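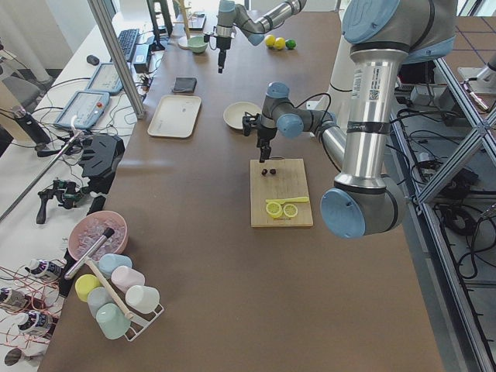 The Skotudgate tenants' group has asked in writing that the kitchen and serving area be inspected before the function rooms, as most of its members use the building only at lunchtime. The request is accepted and the order of this checklist has been changed to match.

**Skotudgate Hall — Premises Safety Inspection, February**

Inspection carried out under the Wudix scheme for shared buildings. Items are marked Satisfactory (S), Action required (A) or Not inspected (N). Comments are given only where the mark needs explaining.

### 1. Kitchen and serving area

- [x] 1.1 Work surfaces clean and free from cracks — **S**
- [x] 1.2 Boards for fruit and bread kept apart from those for raw meat — **S**
- [ ] 1.3 Fire blanket fixed within reach of the cooker — **A**. The blanket is in place but the pull tapes are folded behind the case. Refit with the tapes hanging free.
- [x] 1.4 Extractor filter cleaned and entry made in the log — **S**
- [ ] 1.5 Hot water at the hand basin — **A**. Slow to arrive. The mixing valve was last serviced by Nugroho and the service sheet could not be found on site. A copy is to be requested.
- [x] 1.6 Crockery free from chips — **S**. Chipped items are to be thrown away and not returned to the cupboard.

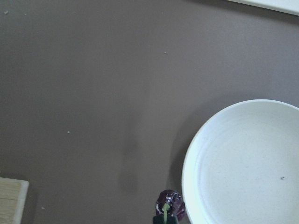 *Item 1.6: white plate on the table surface.*

### 2. Escape routes and doors

- [x] 2.1 Main entrance opens fully without a key from inside — **S**
- [ ] 2.2 Rear corridor clear — **A**. Stacked chairs reduced the clear width to 607 mm at the narrowest point. The chairs were moved during the visit. The corridor is not to be used for storage, including during functions.
- [ ] 2.3 Self-closing doors close onto the latch — **A**. Door to the boiler cupboard stops short. The Orex closer needs adjusting.
- [x] 2.4 Exit signs lit — **S**
- [x] 2.5 Notice of maximum numbers displayed in the large room (200 persons) — **S**. The notice is faded and should be reprinted when convenient.

### 3. Fire detection and alarm

- [x] 3.1 Panel showing normal — **S**
- [x] 3.2 Weekly test recorded — **S**. Two entries are unsigned.
- [ ] 3.3 Extinguishers in date — **A**. Unit tagged 731, by the stage steps, is past its service month.
- [ ] 3.4 Detector in roof void — **N**. No ladder access on the day.

### 4. Electrical

- [x] 4.1 Portable appliances labelled — **S**
- [ ] 4.2 No extension leads in permanent use — **A**. One found behind the piano. A fixed socket is recommended.
- [x] 4.3 Distribution board accessible and circuits marked — **S**

### 5. Tables and furniture

- [x] 5.1 Tables stable when loaded — **S**
- [x] 5.2 Folding legs lock properly — **S**
- [x] 5.3 Table tops sound and easily wiped — **S**
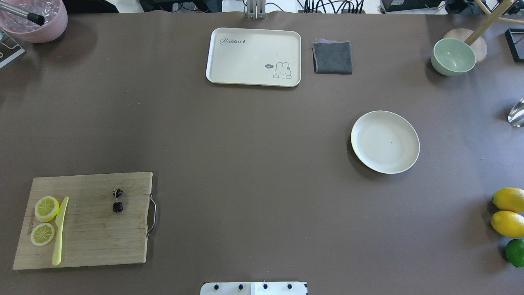
*Item 5.3: large table with bamboo board, sliced lemon and tray.*

### 6. Outside areas

- [ ] 6.1 Paving level — **A**. Raised slab beside the bicycle stand. Mark with paint until relaid.
- [x] 6.2 Handrail to ramp secure — **S**
- [x] 6.3 Bins kept away from the building — **S**

### Summary of actions

Items 1.3, 2.3 and 3.3 are to be completed within the month. The cost of items 4.2 and 6.1 together is put at about £4000, and approval must be obtained before work is ordered. Item 3.4 is carried forward to the next visit — access equipment is to be arranged beforehand.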